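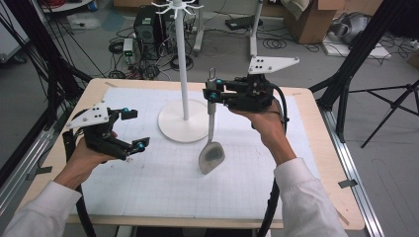 *Cell 2, utensil stand task. Both grippers held over the table, right one holding the utensil.*

**Progress note, Vallcombe cell – setup and upkeep**
6 August 2022
From: Adjoa Frimpong
To: Meledholm program office

Short one this time, full cost sheet comes separately.

**Where we are**

- 1,256 demos recorded since February, 354 of them on the utensil stand. Rest is cups and folding.
- Both hand-held grippers in service. Left one was out for 5 days – finger joint slipping, new screw, thread lock, fine since.
- Grid paper on the table is the same sheet as last quarter. Getting smudged. Will swap it when we next redo the table calibration, not before, otherwise we do the job twice.

**Tracking**

Main headache of the period. Marker plate on the right gripper worked loose on its mount and we lost over 15 hours of recordings to drift before Yap spotted it in the logs. Plates now get checked by hand at the start of each session, both sides, and the mount screws are marked with paint pen. No drift flagged since then but its early.

Cables: still run down from the grippers and past the wrists. Operators complain about the pull. Tistgate quoted for lighter ones, waiting on lead time.

**Finger pads**

Switched to the fuzzy black pads. Bare fingers were slipping on polished handles. Pads pick up lint and need brushing, and the glue edge wants to lift at the bottom corner. Spare set cut and bagged.

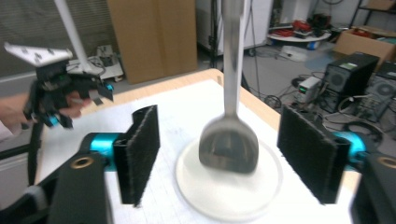 *Padded fingers either side of the spoon, second gripper coming in from the left.*

Threaded inserts in the finger arms checked for play, one re-seated on the spare pair. Log sheet updated.

**Not done**

- Floor cabling around the PCs. Needs proper trunking, I keep putting it off – half a day with the cell down.
- Written procedure for pad changes. Draft exists, no photos yet.
- Spare marker plate, ordered twice, wrong hole patern both times.

**Need from you**

OK to move the unspent travel money to spares (plates, pads, one full cable set). Would like an answer before the next order goes to Tistgate.

Adjoa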